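2022-06-20
Bench 2, gripper comparison, day two

Picked up where Prasert left off. He had the Badow fingers on the arm already, so I left them there and ran the whole kitchen set with those before touching anything. The Itden pair went on after lunch. Same arm, same controller, same home pose, and I made myself keep the speed limit where it was even though I was itching to turn it up.

Controller first, as it ate the first hour. The Odance box came up complaining about the tool payload again. Kyu-ri had warned me: if you swap the end effector while the box is in standby it keeps the old mass and the arm sags a little when you release the brakes. Full power cycle, then load the tool file, then enable. Payload is set to 630 g for the Badow and I've written that on the tape on the side of the box so we stop looking it up. The Itden file still needs a proper weighing. I used Kamonchanok's estimate from the CAD and it felt fine in hand guiding, no drift that I could feel.

Badow notes. Lovely on anything with a straight side. Closing is quick and it stops dead when it meets something stiff. On soft or round things I don't trust it yet: the strawberries squirted out sideways whenever the fingers came in even slightly off center, and going slower only made them squirt slower. The ketchup bottle is OK across the body, hopeless at the neck. Plate by the rim works every time if the wrist is tilted enough, and I was very pleased with that because last week we'd more or less given up on plates!

Itden notes. Oh, these are fun. The compliant pads wrap just enough that you can be sloppy with the approach and still come away with the berry. I ran the force setpoint up from the default to 108 (whatever unit that is, the manual says "counts") and that seems to be the sweet spot. Below it the bottle slips in the grip during the lift, and much above it the pads fold over on themselves. Release is the weak side. The pads are tacky and small things hang on for a moment, then drop a bit late, so placing into the blue dish is less tidy than with the Badow.

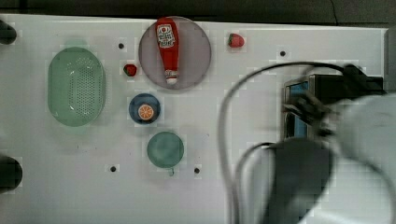 The cable is the next thing to sort out. With the Itden mounted there is more slack at the wrist than I like, and on the far left reaches it wants to drag over the tabletop and take things with it. Wiroj thinks a second strap higher up would do it. I'd like to try a spring return before we start taping things. Lamai at Nilsuwan has offered us one of hers and I've said yes please.

Log files are on the share under the bench folder, 2260 for the Badow run and 3256 for the Itden. Ignore the first few minutes of 3256, the timestamps jump until the clock syncs.

To do, whoever gets there first:
Weigh the Itden with its bracket and fix the tool file.
Try the teal cup by the tab or handle with both. I only did rim grasps.
Ask Kyu-ri if the Odance can ramp the opening speed, might cure the sticky release.
Wipe the pads. They pick up lint like mad.

My leaning right now is Itden for the kitchen set and keep the Badow for the boxes. Prasert will disagree, and he should get a go with the new force setting before we argue it out. Colander still to come, I ran out of afternoon.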